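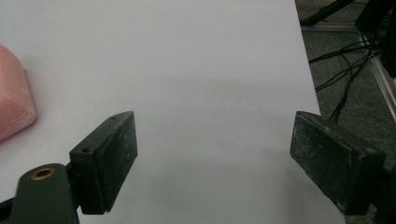 Hand-held gripper over the demo table, fingers open.

Isah open day recordings – data card

Contents of this release
174 short recordings made with a hand-held gripper during the open day at the Fodilcombe workshop, June 2018. Each one covers a single attempt to pick up, move or set down an object on a white tabletop. Most were made by visitors who had never held the tool before. The rest were made by Narnach staff while showing how it works, and these are marked in the index so they can be left out.

The collection is called Isah. The scripts for reading it are kept separately under the name Muvumow and have their own README.

How the day ran
Visitors came to the table in small groups. A staff member gave a short demonstration, then passed the gripper to whoever wanted to try. People stood at whichever side of the table suited them and used either hand. We gave them the task in one sentence and did not correct their grip unless the tool was about to hit the table edge.

Groups were told before they started that the gripper camera was on and what the recordings would be used for. Anyone who wanted to try the tool without being recorded could do so, and a number of people did. Those turns are not in the count.

Tasks
pick_place: pick up the object, carry it across the table, set it down
stand_up: take an object that is lying flat and stand it on end
push: move the object with one finger, no grasp
free: visitor's own choice

The free recordings are uneven. Several are just people opening and closing the fingers to feel the spring. We left them in, as they may be useful to anyone who wants examples with no contact at all.

Objects
There are 14 objects in the index, each with a short plain name. The soap got the most use by far. Visitors liked it, and it is harder to hold than they expected. A bar that is upright can be nudged by one finger before the other has closed on it, and beginners tend to bring the tool in off center.
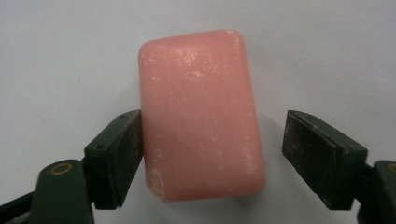
For this reason the index has a first_contact field with the values left, right, both and none. It was filled in by hand after the open day, by one person, going through every recording at slow speed. Left and right are given as seen from the gripper camera, whatever hand the visitor was using. Where the contact was too quick to call, the field says both.

Wear and marks
The finger pads were not new and we did not replace them for the day. They are scuffed and carry pale specks, and the soap has whitish marks on its face. If your method depends on clean surfaces, check a few recordings before you commit to the whole set. The tabletop is matte and shows soft shadows under the workshop lights – these can be mistaken for object edges by simple thresholding.

Files
recordings/ one folder per attempt, numbered in order of recording
index.csv one line per attempt
objects.csv object names and measured sizes
notes.txt remarks typed in during the day, lightly cleaned up

Columns in index.csv
id, task, object, hand, first_contact, outcome, staff

Outcome is one of done, dropped, stopped or unclear. "Stopped" means the visitor put the tool down or handed it on before finishing. It does not mean that anything went wrong.

Numbering
Folder numbers run up to 200 with gaps. The missing ones were removed for one of two reasons: a face or name badge came into view, or the recording was cut short by a full card. We kept the original numbers so that they still match notes.txt.

Known problems
The hand column is blank for some of the early attempts.
Some outcomes in the free task are a matter of opinion.
Sound was not kept.

Use
Free for teaching and research. Please do not try to identify visitors from hands or sleeves. If you publish something based on the set, name it as Isah and say whether you left the staff recordings in.

Corrections to the index are welcome. Send the folder number and the column you think is wrong, and we will look at the recording again.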